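Ticket 3000-282
Site: Kikdale, garment finishing, folding bench 2
Opened by: Sarahí Aguirre, shift lead
Assigned to: Heriberto Ibarra, automation support
Priority: Medium
Status: Closed, with one follow-up

Problem as reported (Sarahí)
Bench 2 keeps stopping on the quilted baby garments with the ribbed trim. It does the plain cotton pieces all shift with no trouble. On the quilted ones it either takes hold of one layer when it should have two, or it stops with "grasp not confirmed" and waits for somebody to press resume. We had 53 stops between start of shift and lunch. Hemi Hollis is running benches 2 and 3 together under the new staffing plan, and she can't leave bench 3 every few minutes.

6:40 a.m. – Heriberto
Pulled the log. All 53 stops are on the Vorness quilted order. Grip force is set to the cotton profile, which was copied over when the order was loaded. Asked Hemi not to change anything until I get there.

9:15 a.m. – Heriberto
On site. Ran the quilted pieces at low speed and watched the first grasp. The program goes for the corner where the ribbed band ends, and that corner is thicker than the panel next to it. The fingers are supposed to close on the band and the layer under it. Loaded the thick-fabric profile and moved the approach a little further in from the edge. Better, but still stopping. 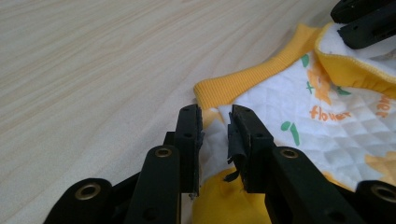
Checked the finger pads next. The pad on the right finger of the main gripper is torn and lifting away from the inner face, with a scrap hanging off the lower end. I would call that the main cause. A lifted pad catches on the top layer and the force reading comes back wrong, so the controller decides it has nothing. Pads are on a 3,000-cycle inspection in the Huvetti schedule, but nobody at Kikdale was ever assigned to do it. Before the benches went in, this was a hand-folding table and there were no pads to inspect.

10:05 a.m. – Heriberto
Replaced both pads on the main gripper from the spares drawer. One set left. Re-zeroed the force sensor and ran 125 pieces at normal speed. Two stops, both on pieces that were fed in upside down.

10:30 a.m. – Hemi
It's running fine now. I want it noted that I reported the scrap to the previous shift and was told to keep pressing resume. I used to fold these by hand and I can feel when there are two layers. On the bench I only find out from the light. If I'm going to look after two benches I need to be able to stop one and call somebody without it counting against my rate.

11:20 a.m. – Higinio Barrera, production
Agreed on the rate. Stops called for maintenance will be coded separately and won't go on the operator's numbers. Pad check goes to the operator at start of shift, with ten minutes paid setup added for it. Ximena Mendoza will put it on the training sheet for all four benches.

1:50 p.m. – Sarahí
No stops since 10:40. OK to close.

Follow-up: order finger pads, six sets (Heriberto). Training sheet due before the September order starts (Ximena).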